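The Late Count

a short story, posted in two sittings, sorry for the gap in the middle 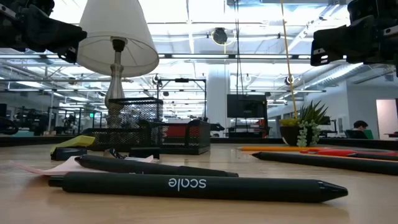

1. Quarter to ten

Doors shut at ten. I had been on my feet since six that morning and my left heel had gone. The hall smelled of floor polish and somebody's soup.

Grinis is a small place. You get a trickle before work, a trickle at lunch, then the ferry comes in and you get everyone off it at once, wanting it done and wanting their tea. Then nothing. Rain on the high windows. The clock over the stage, which runs slow, so we went by my phone.

I had the register. The other clerk had the papers, tearing them off along the dots, folding them once so people could see how it was done. She had done this for years. I was new. She had told me at breakfast not to chat about the weather because it turns into chat about the harbour and the harbour was what the vote was about.

The harbour. Sell it to Dridenix or don't. Yes or no, one cross, one box. You would think that was simple.

Quarter to ten and a man came in with no coat on, soaked through, and said he wasn't on the list, he knew he wasn't on the list, but could we look.

I looked. He wasn't on it.

"Look under Heiskanen," he said. "The house. Not me. The house."

Heiskanen is the big white house past the slip, it had been let out in rooms for as long as I'd lived there. Eight doorbells and one that works. I went down the page with my ruler. There were 2 names against it and both had a line through. Voted already.

"Then somebody's been me," he said.

The other clerk put down her papers.

2. What the book says

There is a book. It's more of a leaflet with a hard cover. It tells you what to do if a person faints, if a person brings a dog, if a person wants to vote for their husband who is in the car. It tells you what to do about this too. You give them the other paper, the pink one, and it goes in an envelope and not in the box. You write it on the list at the back.

I read it out loud. My voice sounded like a child reading in church.

"Does the pink one count?" he asked.

I said it was kept.

"That's not what I asked."

She answered for me. She said it would be counted if anybody went to law over it, and otherwise no, it would sit in a sack with a seal on. She said it kindly. She said it exactly as it was. I would have dressed it up.

He stood there dripping on the register. I moved the register.

"Right," he said. "Give me the pink one then."

He was in the booth a long while. Longer than anybody all day. You could see his boots under the curtain, not moving. Five to ten. Four minutes to. I thought about the ballot box, which was a tin thing with a slot, and how heavy it would be, and who would be carrying it. Me.

When he came out he had folded it so small it was like a stamp. She had to ask him to unfold it a bit to go in the envelope. He did it with his back turned.

"You wont tell me who it was," he said.

"We don't know who it was," I said. And that was true, and it also wasn't. Because I had done the register since seven that morning. I had put my ruler under every name. I'd put the line through that one myself and I could remember the hand on the table. Grey glove. Wool. A cough before the name, and then the name said a bit too loud.

I knew the glove. I didn't say anything.

Ten o'clock. She went and bolted the door behind him.

3. The van

You seal the box. You sign the seal. You put the envelope with the pink one in the other sack and sign that too. The van was late, it was a hired one, Flondeo down the side in letters that had been something else before, you could see the ghost of it. The driver wouldn't help lift. Insurance, he said.

I sat in the back with the box between my knees. She sat up front. All the way over the hill I could hear the papers shift about every time we took a bend. Like something asleep in there turning over.

I thought about the glove.

It belonged to a woman who'd taught me to swim. That's all I'll put. She lived at the white house once, years back, when it was still one family's, and she had gone down the street to a flat with a view of the bins. She had been at every meeting about the harbour. She stood up at all of them. She'd voted at ten past nine in the morning in a blue hat under her own name at her own address, and I had drawn the line, and we'd smiled.

And then just after the ferry, with the crush on, no hat. Glove. Cough. I hadn't looked up. You don't look up when there's forty people dripping on each other, you look at the page. I'd seen the glove and thought oh, there she is, and then the next one was in front of me.

I hadn't thought it again until he stood there.

Could have been anyone's glove. They sell them at the chemist.

4. The count

The sports centre, the big one on the mainland side. Badminton lines on the floor. Tables pushed end to end and people in their socks for some reason to do with the floor. Tea in a steel urn that tasted of urn.

They tip the box out and it's nothing, a heap of paper, you could put your arms round it. First you count how many. Then you sort. Bundles of 100 with a band on, yes to that side, no to this side, and the doubtful ones in a tray in the middle. Somebody had put a cross in both. Somebody had drawn a fish. A good fish actually, with scales.

I wasn't meant to watch but they let me stand behind the tape. Someone from Dridenix was there in a suit and outdoor shoes. Nobody made him take them off.

The harbour people were down the other end. She was with them. Grey gloves on, indoors, holding a paper cup in both hands. She saw me and lifted the cup a bit.

Midnight. Half past. The bundles went up on each side like two walls being built by people who didn't like each other. I kept losing track of which was which. Then there was a stop. Heads together. A recount, they said, just of the one table. It was close.

How close, somebody shouted.

They'd tell us when they told us.

I went out to the fire door and stood in the wet. I had it all ready. I'd say, there's a pink one in the sack. I'd say, I think I know. I'd say grey glove and it would sound mad. There'd be a form. There'd be her face.

And if I said it and it was somebody else's glove. And if I didnt say it and it was hers.

Three hundred metres off you could see the lights on the water, the ordinary ones, green and red, same as ever. Nobody had told them anything.

5. Twenty to two

They called us in. The man with the microphone couldn't get it to work so he just shouted.

No had it. By 2.

The far end of the hall went up like a goal had gone in. Somebody knocked the urn. The suit from Dridenix was already on his phone, a finger in his other ear, walking over the badminton lines.

By 2. I did it in my head and then on my fingers inside my pocket. Take one away, it's by one. Put the pink one in, if it was a yes, and it's nothing. It's a tie. If it was a no then it was never any different at all, and she'd only done what he would have done, and he'd have got the same harbour in the morning, and I could go home.

Folded up as small as a stamp. In a sack, with my name on the seal.

She came over. Her face was all lit. She took hold of my hand and the wool was damp from the cup.

"You must be dead on your feet," she said.

I said I was. I said it had been steady, then a rush off the ferry, then quiet.

"And no bother?"

The other clerk was over by the door with her coat on and the leaflet with the hard cover under her arm. She'd been watching us, I don't know how long. The list from the back, the one you write the pink ones on, was sticking out of it. One line filled in, my handwriting.

"There was one," I said. "Just before ten."

She didn't let go of my hand. She looked down at it, hers and mine, as if one of them might be about to speak. Then she coughed.

"Well," she said. "You'd better tell me, then."

And I took my hand back and went over to the door instead.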